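Padding hard tips for light pick-up work

Workshop notes, Sekell bench pages
Updated December 14, 2024

Hard plastic tips mark soft goods and slip on glossy ones. The remedy is a soft wrap over the last section of each tip, renewed when it wears. These notes cover tongs, clamp jaws, pick-up tools and gripper fingers, all of which respond to the same treatment.

Preparation

Wipe the bare plastic with a cloth dampened with methylated spirits. Let it dry fully. Check the edges for moulding flash and take it off with a fine file, or it will cut through the wrap from the inside.

Cut the padding before opening the tape. A strip 25 mm wide suits most narrow tips. Wider strips bunch at the corners and have to be trimmed in place. 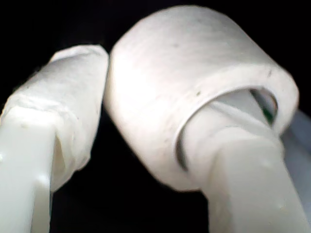 Start the wrap below the contact area and work toward the end, overlapping each turn by half. Keep the tension even. A turn pulled too tight flattens the padding and creeps toward the narrow end under load. Finish on the outer face, away from the side that does the gripping.

Choice of material

Folded paper towel is cheap and conforms well, but it tears at the folds and sheds fibre. Soft cotton cloth lasts longer and is harder to fold neatly at the corners. Cloth tape alone gives grip with little cushioning. Silicone gel sleeves cushion best and pick up dust, so rinse them and air dry before use. For general work we keep to tissue or cloth, with tape below it to hold the lower edge.

Test the finished pair on something light and wrapped. A snack bar is suitable: the packet is slippery, the crimped ends catch on loose fibres, and nothing is lost if it drops. Set an open tray on a dark mat and practise moving the bar over the rim. Grip the middle of the packet and leave the crimps alone.

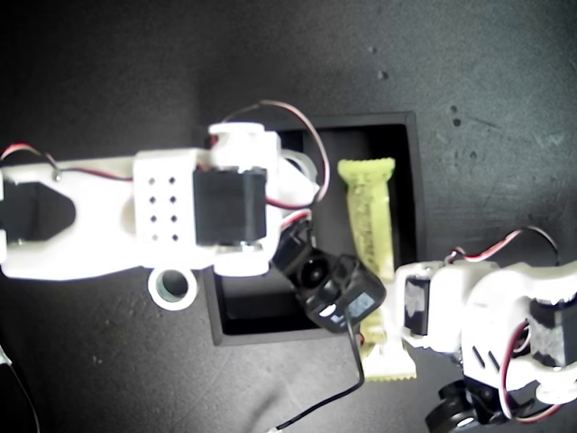

Yellow-green wrapped bar lying across the lower rim of the black tray, white arms at either side.

Inspection

Inspect the tips after every 100 lifts, or at the end of the day if the work is greasy. Use a strong lamp and a dark backing. White material against black shows up lumps, pits and lifted edges that are missed under a ceiling light. Turn each tip through a full circle and check the outline as well as the face. 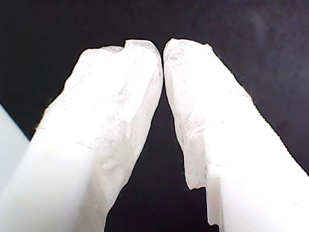 Tips nearly touching, with an uneven outline and faint grey streaks on the textured faces.

Small surface marks can stay. Replace the covering if bare plastic shows in the contact area, if a fold has opened, or if the two tips no longer close evenly. Always replace both. A new wrap opposite an old one pulls the load off centre.

Handling cylinders

Open-ended tube sections and sleeves are best held by the wall, one tip inside the mouth and one outside. Use thick padding on the inside tip so that it bears on the curve over a wide area. Close slowly and stop at the first firm contact, as thin plastic goes oval under very little force.

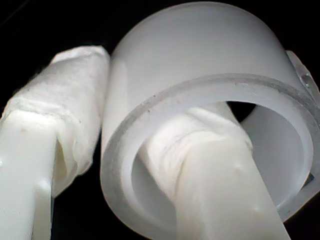

Crumpled white padding against the inner wall of an open-ended cylinder.

Storage

Keep spare strips flat in a lidded container, away from sawdust. Store padded tools with the tips slightly open. Tips left clamped shut over a weekend take a set and need rewrapping.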